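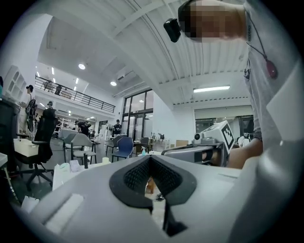

Gray long sleeves and a pink-red pendant on a dark lanyard.

We use cookies to keep you logged in and to remember your thread settings. By continuing to browse the board you agree to this. Accept / Manage preferences

Amon season two: is the recast really that bad? (spoilers through ep 6)

marzipanmoth
OK so I finally caught up on Amon over the weekend and I need to talk to people about it, my husband fell asleep during the ferry episode and has been banned from having opinions. I knew going in that Yoshinori Hattori was gone and Yoshinori Hamada had taken over as the older brother. I was fully prepared to hate it. I loved Hattori in season one, he did that thing where he'd be halfway out the door and then come back in for his umbrella and somehow it was the saddest thing I'd seen all year.

And then... I didn't hate it? Hamada plays him so much angrier. The scene in the noodle shop where he keeps stacking the bowls while his sister talks, I had to pause it and go walk around the kitchen. Am I alone here? The episode threads are all doom and gloom.

PS the fact that they are both called Yoshinori is making my group chat impossible.

dellwood_kt
You're not alone but you are outnumbered lol. I thought Hamada was good and the writing around him was terrible. Season one the brother is a guy who avoids fights, that's the entire reason he doesn't tell anybody about the loan. Season two he's yelling in a hardware store by minute twelve. I don't blame the actor. Somebody typed that.

Trudge
I do blame the actor a bit. Sorry. I've seen him in other stuff and he plays everything at that volume. Go watch Minami, he's the detective's partner in the back half, and it's the same guy with a different jacket.

marzipanmoth
Ooh I haven't seen Minami! Is it worth it otherwise?

Trudge
It's fine. It's long. It's 179 minutes and there's a boat race in the middle that I could have done without.

pennywhistle88
Trudge, I don't think that's Hamada in Minami. I'm pretty sure that's Hattori, with the mustache. Hamada isn't in it at all.

Trudge
It's Hamada. I watched it in October.

pennywhistle88
I watched it last night after reading your post, because I'm stubborn and had ironing to do. It's Hattori. The credits go by fast and the subtitles just say "Yoshinori" for that card, the second line doesn't get translated on the version I had. But it's his voice! He has that little rasp at the ends of things. And he does the coming back through the door thing! He goes back for a thermos!

dellwood_kt
HE GOES BACK FOR A THERMOS

marzipanmoth
I'm going to watch a three hour movie for a thermos, aren't I

Trudge
All right, I went and looked at the cast page and it is Hattori. I withdraw the jacket comment. I still think Hamada is too loud in Amon and I'll say so on the basis of Amon only.

old_gus_in_duluth
Been reading these threads a while and never posted on this one. I'm going to take the unpopular side and say the recast helped. Season one was beautiful but it was stuck. Every episode the brother almost says the thing, then he doesn't, then there's a train. By the finale I was hollering at my set. You couldn't have gotten another ten episodes out of that man. A new face gave them permission to let him blow up.

And as for him being out of character in the hardware store, he just buried his father. People get strange. When my dad passed I had words with a fellow over a parking spot and I am not a man who has words.

dellwood_kt
That's fair Gus and I'm sorry about your dad. I guess my problem is that the show skips the part where he gets strange. We go from the last shot of season one, where he's on the bench folding the letter, to six months later and he's a different person with a different head. If they'd given us even one quiet episode with Hamada first I'd have bought it.

quillfeather
But they did give us a quiet episode, it's the second one. The whole thing with the neighbor's radio. I think people were so busy being mad they didn't notice how good he is in it. He barely talks!

dellwood_kt
Second one is after the hardware store though. That's my point. Swap those two around and I'm happy.

quillfeather
Huh. OK yeah. I'd watch that cut.

pennywhistle88
I tried it! I did radio first and then hardware store when I rewatched with my sister, who hadn't seen season two yet. It mostly works except he's got a bandage on his hand in the radio one and she kept asking me what happened to his hand. I told her to be patient. She was not patient.

bram_n
Does anybody know why Hattori left in the first place? I keep seeing "scheduling" and that could mean anything.

Trudge
I heard he wanted more money.

quillfeather
Heard from where? There's a long interview he did with the Larnard people when his play was running there, and he says he'd signed on to the play before season two got picked up, and the shoot dates landed right on top of it. He sounded pretty bummed. He said he'd still like to come back as a ghost.

Trudge
Every actor says the dates clashed.

quillfeather
Sometimes the dates clash, Trudge!

bram_n
Is the interview up anywhere? I'd like to read it.

quillfeather
It was in the printed program, that's the annoying part. A friend of mine went and brought me one back. I'll type up the bit about Amon when I get a minute, it's maybe half a page. The rest is him talking about learning to fold laundry on stage without looking at it, which I found weirdly gripping.

old_gus_in_duluth
I would read the laundry part also.

marzipanmoth
Same, please type the laundry part.

sockdrawer
Coming in with a practical question, sorry to break up the fun. Where are you all watching season two? I've got Uveteck and it only shows me the first three episodes, then it jumps to some kind of behind the scenes thing with the costume lady.

dellwood_kt
Uveteck has all of them but they're split under two different listings, I've no idea why. Search for Amon and scroll past the first one. The second listing has a blue poster. Also the subtitles in the blue one are better, in the other one the sister's name is spelled three ways.

sockdrawer
Found it, thank you!! I'd watched the costume lady twice thinking I'd missed something. She's great by the way. She talks about the brother's coat and how they had to take the whole thing apart for Hamada because he's so much broader in the shoulders, and she wanted it to still look like the same coat that didn't quite fit him anymore.

marzipanmoth
Oh that is LOVELY. See, this is what I mean, I think they were trying to do something with it. He's grown out of his coat!

Trudge
Or they had a coat left over and didn't want to buy another one.

marzipanmoth
Trudge I'm going to mail you a hug

bram_n
Kind of with Trudge on the coat. I like the show, but I think we do a lot of the work for it. I've got the same problem with the letter. Six episodes and they've mentioned it once, in a scene where somebody's frying fish so loud you can barely hear. If it matters, let's hear it. If it doesn't, why did we end a season on it?

pennywhistle88
The fish scene is my favorite in the whole run so you and I are going to have to step outside.

old_gus_in_duluth
I had to put the captions on for the fish. I have to put the captions on for most things. They're subtitles to begin with so I don't know what I was expecting.

dellwood_kt
For anyone who wants more Hamada, he was on that hospital soap for years before this. 341 episodes of it! He plays the anesthetist's no-good cousin and he's funny, which I did not see coming. I've watched 20 of them while folding my own laundry (looking at it the whole time, I'm no professional) and he hasn't yelled once.

Trudge
Not once?

dellwood_kt
He raises his voice at a vending machine. I don't count it.

Trudge
I'd count it.

quillfeather
OK, I got the program out. Here's the part about Amon, I'm paraphrasing some because the translation in the booklet is clunky. He says he read the first scripts for season two before he knew he couldn't do it, and he'd already worked out how he was going to do the hardware store. He was going to do it very quietly, almost whispering, with the clerk leaning in to hear him. Then he watched it at home like everybody else and says he was jealous, because it had never crossed his mind to shout.

dellwood_kt
Oh no. I want the whispering version so badly now.

marzipanmoth
I want both. I want them to air both on the same night.

Trudge
Whispering version would have been better and I'm glad to see Hattori agrees with me.

quillfeather
He literally says he was jealous!!

Trudge
He's being polite.

old_gus_in_duluth
Well, it made me like the both of them more. Is the new one out Wednesday or did they move it?

sockdrawer
Still Wednesday on mine, the blue listing has it down for 9 pm.

marzipanmoth
I'll start a new thread for ep 7 so we can keep spoilers out of this one. Husband is being given coffee. Also I started Minami, I'm an hour in, no thermos yet, and I kind of like the boat race??

Trudge
You can't be at the boat race in an hour.

marzipanmoth
There's a boat. They're going fast.

Trudge
That's the ferry. The race is later.

pennywhistle88
It's so much later.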